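Closcombe Swap and Chat > House and Home > Getting rid of things

Topic: The two-bin method. Has anyone stuck with it?

Page 2 of 2

mudlark161
Posts: 2576
Back again, after the row on page one about whether a shed counts as a room. (It does. It has a door.)

For those joining now, the idea is that you have two plain bins. Everything from the cupboard of shame goes in the first, and you move things into the second only once you can say out loud where they're going to live. Anything you can't house by bedtime goes to the charity shop in Mudon. I have been at it since June and can report that the first bin is a much more popular destination than the second.

kettle_on
Posts: 201
Tried it. Ended up with two full bins and a cupboard I'd refilled while looking for the bins.

mudlark161
Then you didn't say it out loud.

kettle_on
I said plenty out loud.

Odoi
Posts: 88
I don't see what the second bin is for. If you know where a thing lives, walk it there. All you've done is invent a waiting room.

mudlark161
The waiting room is the point, Odoi. If I walk each thing to its home one at a time I get as far as the kitchen, see the kettle, and that's the evening gone. One trip at the end, arms full, no stopping.

Odoi
So the method is for people who can't walk past a kettle.

kettle_on
I feel singled out.

grison_gran
Posts: 640
We did this when we moved out of Grison Road and I'd say it works, but only with small loads. My husband tipped a whole cupboard in at once and we spent the night arguing about a fish slice. Do a handful. When that's gone, do another handful. Also please don't use the deep sort with lids, you'll put the lid on and that will be that until you die.

mudlark161
Small loads, agreed, I've come round to that. Current handful below, and before Odoi starts, yes, the second bin is empty. It's early.

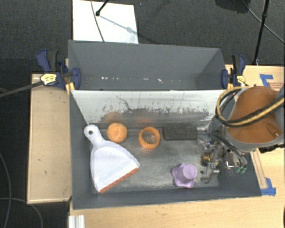 The dustpan is the easy one. It has a hole in the handle and I own a hook, so it can go on the back of the door as soon as I find the brush it's supposed to go about with. The ball I'm keeping on principle. The dark spongy block is going under the sink, where its relatives are.

Which leaves the purple thing with the frilly edge. I've had it down as a cup, a jelly mould and a hat for an egg. Suggestions welcome.

grison_gran
Jelly mould. Or a little cake case, the sort you can wash. Either way it lives with the baking things, next question.

kettle_on
What about the orange ring?

mudlark161
I was hoping you'd all miss the ring.

Odoi
Bedtime rule. If you can't name it, it goes to Mudon.

mudlark161
It doesn't say name it, it says house it. I could house it in the shed.

Odoi
The shed isn't a room.

grison_gran
Oh, here we go.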